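Tawhiri, the long way around

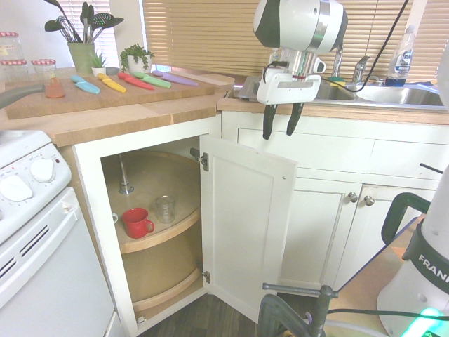

Knives laid out on the board beside the sink.

Cameron Trevaskis's Tawhiri is back in print from Gollon this September, and the jacket calls it a lost classic of the far future. I have my doubts. Lost, sure. The book opens 200 centuries from now in a drowned city called Flivuneck, and the first 3 chapters are very good, all tides and bad weather and people who have forgotten what a ladder is for. Then the narrator starts explaining things and doesn't stop for more than half the book.

Kanyarat Inthanon's new introduction makes big claims for the ending. I read the ending two times and still couldn't find what she found there. She's better on the short stories, which Gollon hasn't reprinted.

Our group takes it up at 4 p.m., usual room. Library copies are scarce, so share if you can. Goklow, the sequel, can wait.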